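Re: [templates-list] bleed on the Drusilholm menu file
September 14, 2022

Elis Kneath wrote:
> Opened the trifold in the older version and the fonts all swapped out.
> Also is the bleed meant to be .25 or .125? Printer is asking.
> Page 4 looks short on one side.

.125 on the trifold, .25 is only the poster. My fault, the readme has it wrong. Will fix tonight hopefully.

Fonts - you need Mollano installed before you open the PSD, not after. If it already swapped, close without saving and start over from the zip. 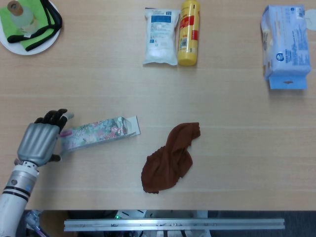
Page 4 was a stray guide. Moved it, new zip is up, order 1209 should still get you in. Layers are in the same folders as before, exept the price list, thats now its own group.

Still CMYK. If the printer wants RGB for the web proof just export a copy, dont convert the orignal.

Back on later, got to run.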